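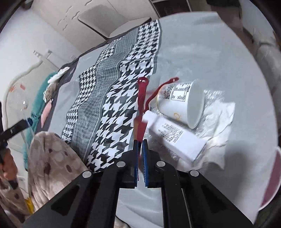

Clearing the round table: your questions

How often do you clear yours?
Every evening, usually while the kettle's on. It's a white top, so paper cups and little boxes pile up on it and I stop noticing them until I want to sit down with my dinner!

Where do I start?
Cups first. I stand any tipped one up and check inside before I carry it off — I've dribbled cold coffee across my floor more than once. Boxes go flat into the recycling.

Do you keep plastic bags?
The clean ones, yes. I smooth them out, fold them small and tuck them in a drawer. I cap it at 12, and the torn ones go.

What about the runner?
I love a black and white houndstooth on a white table (it hides a lot). Mine came from Laler and it's 125 cm long. Shake it outside, then lay it back down once the top is wiped. I wash mine on cool and hang it over a door to dry.

How do you wipe a round top?
Outside edge first, going in circles toward the middle. A damp cloth and a drop of dish soap is plenty — I gave up on sprays ages ago.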